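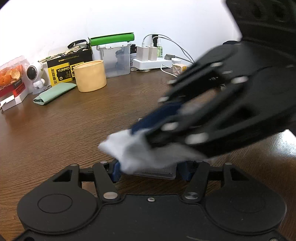 Pad and pin service on the two grippers, November

Both grippers were due, so I did them back to back. The interval is 1,000 cycles for inspection and 8 times that for new pads, whichever way the pads look. I used to go by appearance and got burned by a set that looked fine and slipped on anything thin.

The linkages are pinned, and the pins are where play shows up first. Close the jaws, hold the body, and try to rock one fingertip sideways. If it clicks, find the pin before touching anything else. On this round one inner arm clicked. The pin was good and the bore had opened up, so the arm was replaced with a spare from Carrasco. Fit was tight out of the bag and needed a few passes with a reamer.

Pads next. The blue ones come from Vosside and pull off without tools. Clean the seat with alcohol, let it dry, press the new pad on from the tip end, and leave it clamped for 40 minutes. The label says 7. I have had corners lift at 7.

Tissue is my usual check after new pads. It's light, it folds under itself, and a pad that is seated crooked will pinch one edge and drop the other. I run a pick at slow speed, then at normal speed, and look at how the piece hangs each time.

Settings in Flivatus stay as they were, apart from the closing offset, which has to be zeroed again after any arm swap. The menu for that moved in the last update and is now under Tool, Limits.

Still open: the side plate screws. I've been using Ikosness thread lock on them and I think it's too strong for screws this small. Trying the weaker grade next time.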